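We use cookies to remember your reading settings. Accept | Manage preferences

Bedside table
By Sobia Minhas. Last revised in September

A bedside table (also nightstand or night table) is a small table kept within reach of a person lying in bed. It is one of the humblest pieces of furniture in the house and one of the hardest working, taking in the water glass, the book, the lamp and, these days, a remarkable amount of wire.

Position

The usual place is beside the headboard, often in the corner between the bed and the wall. Corners suit round tables especially well: there is no sharp edge to meet in the dark, and the gap left behind the curve gives cables somewhere to run. Sockets low on the wall are handy for this, although a lead brought along the skirting does like to gather into a coil at the far end. 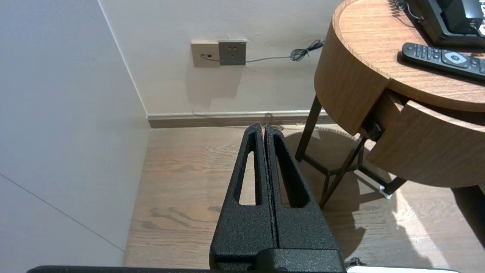 Height matters too. A top level with the mattress, or a touch above it, can be reached without sitting up, and anyone who has groped downwards for a ringing telephone at three in the morning will appreciate the difference!

Form

Round tables in pale wood are a lovely and very common type. Many have a raised rim, sometimes called a gallery, which stops pens and tablets rolling off. Others add a second tier below, joined to the first by slender uprights, or a shallow drawer under the top. The Grostham pattern, a favourite with small hotels, combines the rim and the drawer; the Gultard is plainer and stands a little taller.

Chargers and cables

Adapters are the great modern problem of the bedside. They are heavy for their size, their leads tangle at once, and several left together will soon cover a small top and spill over the side. The Stollovia household survey looked at 303 bedrooms and found a charger on the bedside table in 84 of them, with many more in drawers. 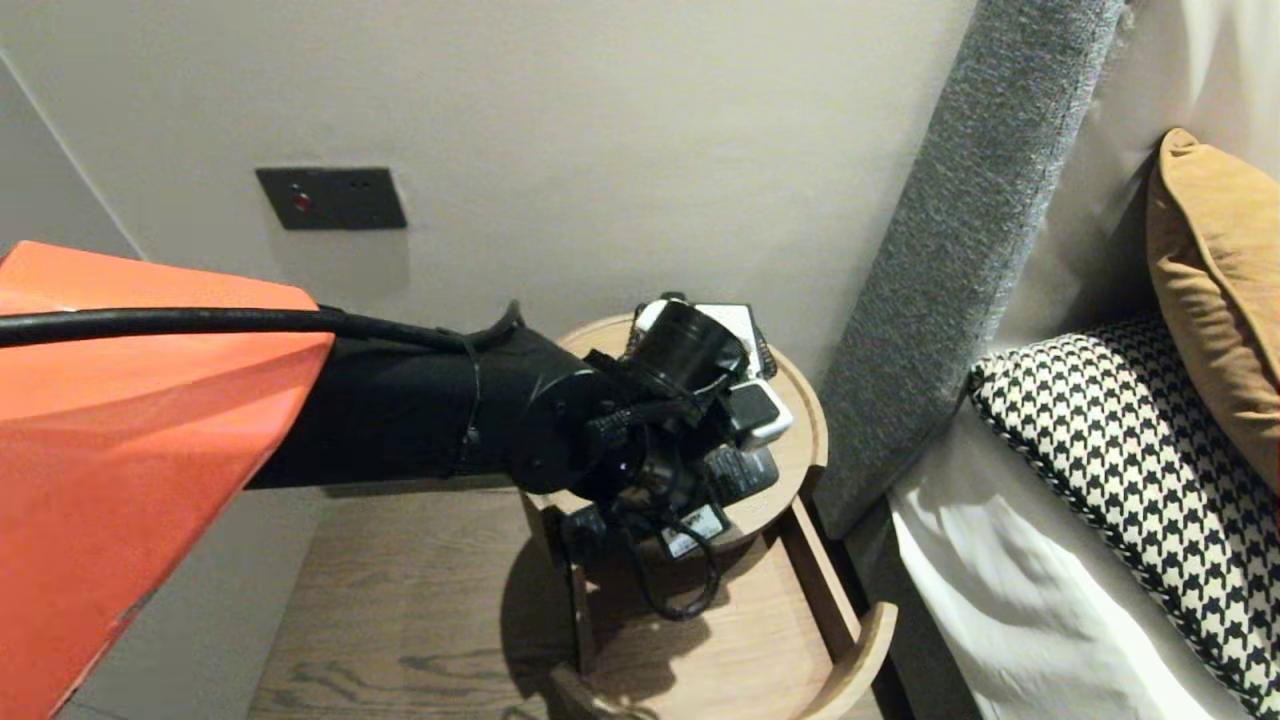 Malou Hjaltadóttir would rather see each lead wound separately and fastened with a soft tie before anything is put away, and adds that a charger unused for a year can safely leave the bedroom altogether. Her other habit is to label both ends, a small job that saves a good deal of unplugging.

The drawer

A drawer is best kept for things wanted at night but not looked at: the television remote, spectacles, earplugs. Keeping the remote there leaves the top free for a telephone, still a fixture of many guest rooms, whose coiled cord needs more space than people expect. 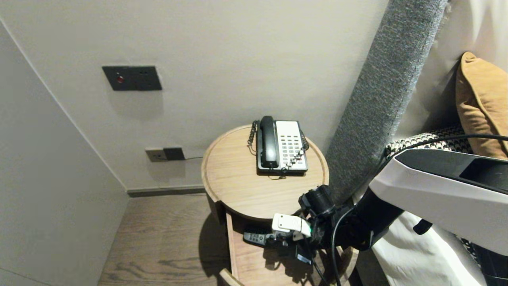 Care

Pale wood shows rings quickly. Wipe spills straight away, dust along the inside of the rim with a dry brush, and rub a little candle wax on the drawer runners if they stick. The Grímsdóttir method of oiling twice a year gives a beautiful soft surface on untreated oak and should not be used over varnish.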